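Course handout: Small Tables, Shared Rooms
Unit 5 — The borrowed desk
Reading time: 5 minutes

Welcome back! Last unit we stayed home and looked at fixed desks, the kind with a drawer full of dead pens. I want to move on to the desk you only have for an hour or two: the café table, the library corner, the reading area in a bookshop. I've worked at tables like these for most of my adult life (I wrote half my thesis next to a cake counter), so I have opinions, and you'll get them whether you like it or not.

Start with the table itself. A round table is a sociable piece of furniture. It has no head and no obvious side to sit on, and people will pull a chair up anywhere. That's lovely for talking and slightly annoying for working, because almost everything we put on a desk has straight edges. A laptop, a notebook, a mouse pad — all rectangles. Put a rectangle on a circle and you get leftover slivers of wood that are too narrow for a cup and just wide enough to lose a pencil off.

My first real encounter with this was in the reading room at Brumau, which was fitted out in 1981 and had round tables all the way through. I loved that room. I also dropped a stapler on my foot there, twice.

So, where does the mouse pad go? Most people put it down wherever their hand lands and then drag everything else out of its way. Try it the other way around. Sit down first, both feet on the floor, and let your forearm rest on the tabletop. Wherever your palm ends up is where the middle of the pad belongs. If a corner of the pad pokes out past the rim, slide it in until all four corners have wood under them. A corner hanging over the edge will catch your sleeve sooner or later.

Then there's the mouse. On the pad or beside it? On bare wood most mice do fine, but a pad gives your hand a border, and I find I stay inside it without thinking. When the mouse sits off to the side on the wood, that usually means somebody is between jobs: reading, chatting, gone to look at the shelves. I like to park mine beside the pad when I'm reading and put it back on when I'm working. You don't have to copy me, it's a silly habit, but it does tell me what I'm supposed to be doing.

Look at where the mouse rests from one picture to the next, and at what shares the table with it.

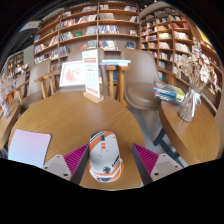
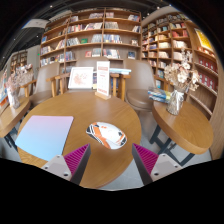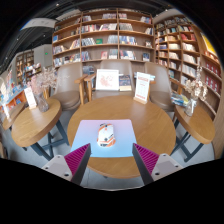

The mouse is on the pad in the one just before this line, and on the wood to the right of the pad in the next. 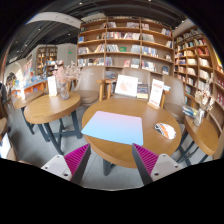 Now for what I call the standing stuff. Flat things and standing things make very different demands on a shared table. A flat thing uses up space, obviously. A standing thing uses hardly any space but it takes your view, and it takes the view of whoever is sitting across from you. A card in a little block stand has a tiny footprint! You could fit a whole row of them along one edge. But once you've put up three, your neighbor is looking at the backs of three cards, and the table has a front and a back all of a sudden, round or no round.

My rule is that standing things go to the far edge and flat things stay near. It keeps your reach clear, and you can still read a sign from there if the print is decent. (If it isn't, bringing the sign closer will only hide the problem. Reprint the sign.) At Kaneko, a stationery shop I used to haunt, they had a lovely habit of keeping one upright card per table and no more. At Prerell they went the other way and I once counted my options for putting down a cup of tea and came up with none.

Chairs next. Upholstered chairs with rounded backs are wonderful to sit in and a bit low for mouse work. You sink, the tabletop comes up toward your ribs, and your shoulder lifts to make up for it. Half an hour of that is fine. Two hours and you'll know. A firm cushion helps, and so does sitting forward on the seat, though I've never managed to keep that up past the first page of anything. Wooden arms are a separate matter — check whether they'll slide under the table before you settle in. If they won't, you'll spend the whole session reaching.

A few things to try before we meet again:

Measure your own mouse pad and find out how much of it you use. I did this with chalk dust once and used barely 30 percent of mine. I've had a smaller pad ever since, and I don't miss the big one.

Set up a borrowed desk somewhere with a round table, work for a bit, then pack up completely. Time the packing. Mine takes 100 seconds on a good day, and the cable is most of it.

Sketch the table from above, with every object drawn as a plain outline. Don't fuss over the drawing. Mark your chair with a cross and the nearest other chair with a circle.

Bring the sketch along and we'll pin them all up. The Greson workbook has a blank circle template near the back if your circles come out like potatoes, as mine do. Next unit is lamps, so please have a look at the lamp you read by and note which side of you it stands on.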